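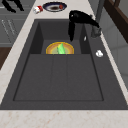
How to Ask a Landowner for Permission to Hunt or Hike

By Irén Bakos
March 31, 2019

Most of the land people walk, fish and hunt on in this county belongs to somebody. Some owners post it, some don't. Either way, you should ask before you go in, and you should ask early. For deer season in November, I start knocking on doors in spring.

Find out who owns it. The town office keeps tax maps you can look at for free. Write down the map and lot number, the owner's name and the mailing address. The lot I use most, off the Lekari Road, is 119 acres and has 2 owners on the deed. I needed a yes from both of them. If the name is a company or a trust, send a letter to the address on the tax bill and expect to wait.

Go in person if you can. Pick a weekend afternoon and stay away from mealtimes. Leave the dog and the gun at home. Park where you aren't blocking anything, go to the front door, and step back after you knock. Say who you are, where you live and what you want to do. "I'd like to hunt deer on the back side of the brook, by myself, mornings only" is a lot easier to answer than "Can I use your land?"

Bring a card with:

your name, phone number and address
make, color and plate number of your vehicle
the dates you have in mind
names of anyone coming with you

Then ask about the rules. Where should I park? Are there animals in the field? Is anyone else hunting here? Are tree stands all right? Which gates stay shut? Write the answers down before you drive off. Liên Kim, who owns the woods behind the old Mocanu farm, wants a text every time someone goes in and another when they come out. That takes ten seconds — do it.

If the answer is no, say thank you and leave. Don't ask for a reason and don't try the other spouse next week.

Permission covers you and the people you named. It doesn't cover your cousin, and it doesn't carry over to next year. Ask again each season, even if you've been going for ten.

While you're there, pick up any trash you come across, stay off soft roads in mud season, and call the owner if you see a downed fence or a fresh dump pile. When the season is over, stop by or send a note. I usually bring a jar of something. If you got a deer, offer some of the meat, wrapped and labeled.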